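Workshops > Textile Conservation > Notebook > June

Entry: dye bath trials for the Tratia hanging, second series

The purpose of this series was to obtain a madder red close enough to the faded ground of the Tratia hanging to serve for the infill patches along the lower border. The first series gave colours that were too orange in daylight and too brown under the gallery lamps. It was agreed with the Norkville store that no patch would be stitched until a sample had been approved under both.

Cloth used: the plain wool from the Harker roll, washed in the usual way and left unpressed. Two pieces were cut for each bath, one to be kept as a record and one for handling. The selvedge was left on the record pieces so that the direction of the weave can be read later. The roll is now getting short and the remaining length should be kept for this job alone.

The mordant was alum throughout. In the first series the cloth went into the alum bath straight from the drawer, and the take-up was patchy, with pale bands where it had been folded. For this series it was soaked overnight beforehand and moved every 10 minutes while the bath was warming. The bands did not return. I recommend that the overnight soak be written into the standing instructions for all wool of this weight.

Madder was ground from the Wang supply, the older of the 2 tins. The newer tin has a finer grind and a stronger smell, and should be tested separately before it is used for any object work. Each bath was brought up slowly and held below a simmer. Bath C was allowed to become too hot while I was on the telephone, and its sample has gone distinctly brown. It has been kept, marked as spoiled, as it shows the fault well and may be useful to the trainees.

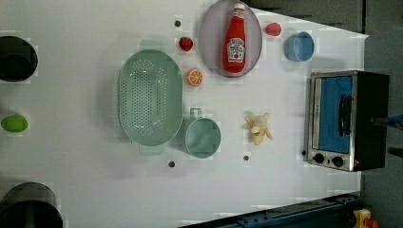
Rinsing was done in tap water until it ran clear, followed by a final rinse in softened water. The difference between the two waters is greater than I had supposed. A strip given the tap water rinse only is bluer in tone than its partner – not unpleasant, but wrong for the hanging. All later samples have had the softened rinse, and the earlier ones have been labelled to show that they did not.

Drying was flat, on blotting paper, away from the window. The paper was changed once. Slight colour came off on the first sheet from baths A and B and none from the others.

Comparison with the object was made at noon beside the north window and again at four o'clock under the lamps. Sample 124 is the nearest match. In daylight it is a shade stronger than the ground of the hanging, and under the lamps I could not separate the two at arm's length. Angus Halliday looked at it without being told which sample was which and chose the same one. He considers that it should be left slightly stronger, as the support net will dull it a little once it is laid over. I am content with that view.

One point remains open. The border has a second, darker red in the leaf shapes, and none of the present samples is near it. A small addition of iron to the bath is the obvious course, but iron is hard on wool and I would prefer to try a second dip in madder first. If that fails, the leaves can be suggested in stitch on the lighter patch.

For the next session: weigh out 800 grams of wool from the Harker roll; check the softener cartridge; find the missing lid for the large pan. The light-fastness strips from the first series are still in the cabinet and are not to be removed until they have been read. Sample 124 is pinned inside the back cover of this book, with its unrinsed offcut beside it.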